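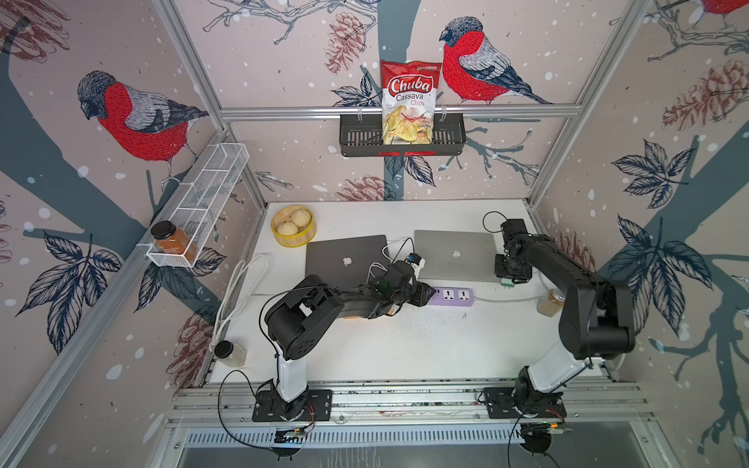 Two robot arms at one table, with two laptops and a power strip between them.

Robots at Work: What Happens to the People?

Hello, young readers! Today we visit a workshop in the town of Cernham. The company is called Ralesport. The people who work there look after laptops that schools lend to their pupils. When the school year ends, the laptops come to Cernham to be checked, charged and packed again. Last August there were 2,275 of them. It is a lot of laptops for a small team!

Ximena Aravena has worked at these tables for many years. Before, she did everything with her own hands. She took a laptop, she looked for the right cable, she put the plug in, she waited, she pulled the plug out. Then she took the next laptop. "In the evening my fingers were tired," she tells us, "and my head was tired too, from doing always the same thing."

Now the workshop is teaching robot arms to help with this job. Each arm has joints, like your shoulder and your elbow. At the end of the arm there is a gripper. A gripper is a kind of hand, but it has only two fingers. Try to put a plug in a socket using only your thumb and one finger, and you will understand why the robot must practice so much.
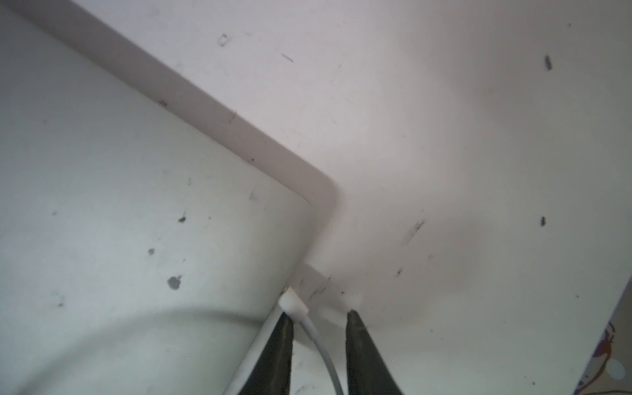 Issue 90 · Page 14

Look at the thin white cable between the two black fingers. A cable is a difficult thing for a robot. A box keeps its shape, but a cable bends when you touch it, and it bends differently each time. Also, white on white is hard to see, for a camera and for us.

So who teaches the robot? People do! Yamila Farías is a robot trainer. She learned this job at the Orellana school for technicians. She shows the arm a movement again and again, and afterwards she checks what the arm can do alone. For one single movement she made more than 800 tries. When the arm makes a mistake, she has to find out the reason. Was the cable in a new position? Were the fingers too low?

And Ximena? She still works at Ralesport, but her day is different. She repairs the laptops that are broken, and she talks on the telephone with the schools. She had to take a course for this, and she says the first weeks were not easy. She also misses a little the quiet work, when she could listen to the radio and think of other things.

Not everybody in the workshop is happy with the change. Some workers ask if there will be enough work for all of them later. This is a fair question, and grown-ups in many countries are discussing it.

Words to remember
Gripper: the hand of a robot.
Joint: a place where an arm can bend.
Automation: when a machine does a job that people did before.

Ask at home: is there a machine at your parents' work that was not there when they started? What did they have to learn?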